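Guardar cubinhos numa bandeja rasa

Adoro arrumar a bandeja branca e começo sempre pelo canto, com ela vazia!

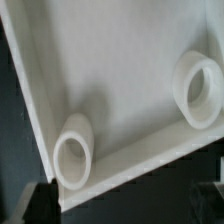

Ranine, setembro de 2024

Passo um pano no fundo liso e contorno os tubinhos com calma. 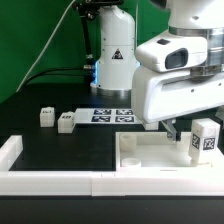

Os cubos pequenos vão por último (aprendi com a Chiyo Ishida). Deixo-os à parte na mesa preta, perto da placa com os quatro marcadores, e pego um de cada vez.

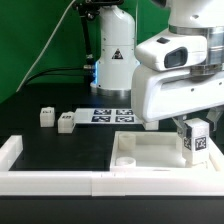

Cubo junto à parede direita da bandeja

Desço devagar, quase até o fundo, e só então solto.

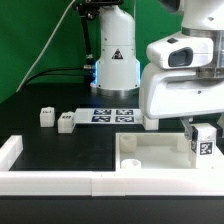 Ranine, setembro

Blocos que sobram ficam na mesa, com folga entre eles.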